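Home | News | Research | People | Contact

Teaching by hand: an interview with Mwanaisha Kashindye

April 9, 2022

Reading time: 5 minutes

The Sorkard Centre has expanded its program in robot learning from demonstration, in which a person performs a task and the recording is used to train a machine. Mwanaisha Kashindye has led the demonstration group since it moved into the Drerside building in October. She spoke with the Centre's newsletter about the methods her staff use, the training of demonstrators and the limits of the present approach.

Ms. Kashindye began her career in remote operation, where a demonstrator steers a robot arm from a separate console. She continues to regard it as the proper choice for certain work. "If the task is heavy, or the robot's own reach is the question you are studying, you should put the person at the controls of that robot," she said. "The recording then contains only motions the arm can make."

The difficulty, in her account, is pace. Demonstrators at a console tend to hesitate before contact, and the hesitation is recorded along with everything else. A policy trained on such material will pause in the same places. For small household and office articles, the group has therefore turned largely to a gripper held in the hand, with a camera mounted on the tool.

"A person holding the tool behaves much more like a person," she said. "They approach at a sensible speed. They correct without stopping to plan the correction. Those corrections are a good part of what we want to keep."
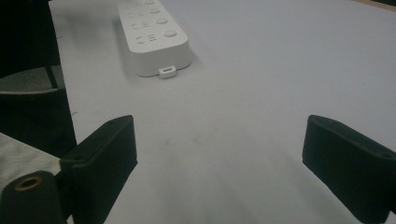

New demonstrators complete 11 hours of supervised practice before their recordings are accepted. Much of that time is given to habits which the trainees do not know they have. Ms. Kashindye cited the use of the free hand to steady an object, which is natural at home and unhelpful in a recording intended for a single arm. Another is turning the wrist past an angle the robot can reproduce. "We ask them to watch their own recordings on the first day," she said. "It is a humbling exercise, and I include myself in that."

Low-contrast objects receive particular attention. A pale article on a pale surface offers the camera little beyond shading and edges, and the group records such combinations under several lighting conditions. Ms. Kashindye considers it a mistake to avoid them. "Kitchens and offices are full of white things on white things," she said. "A system that has only ever seen a red block on a grey mat has not been prepared for very much."

The group's most recent collection, known internally as Omberg, comprises 105 demonstrations of a single pick-and-place task, of which 102 were retained after review. The remainder were set aside for gaps in the tracking data. Demonstrations in which the object slips and is grasped a second time are kept and labelled accordingly.

Asked whether hand-held demonstration might replace remote operation altogether, Ms. Kashindye was cautious. The hand-held tool does not record the limits of the arm that will later carry out the motion, and some trajectories must be rejected or adjusted on that account. Her group plans to record the same task by both methods and compare the resulting policies, using the analysis software developed under the Sjöberg project.

"I would like us to be able to tell a colleague which method suits which job, and to show the evidence," she said. "At present a good deal of it is judgement."

Applications for demonstrator positions at Drerside are accepted throughout the year and should be addressed to the Centre's main office.

Related items
Sjöberg project releases revised analysis software
Remote operation consoles: booking procedures for visiting researchers
Notes from the Drerside open house
Labelling practice in the Omberg collection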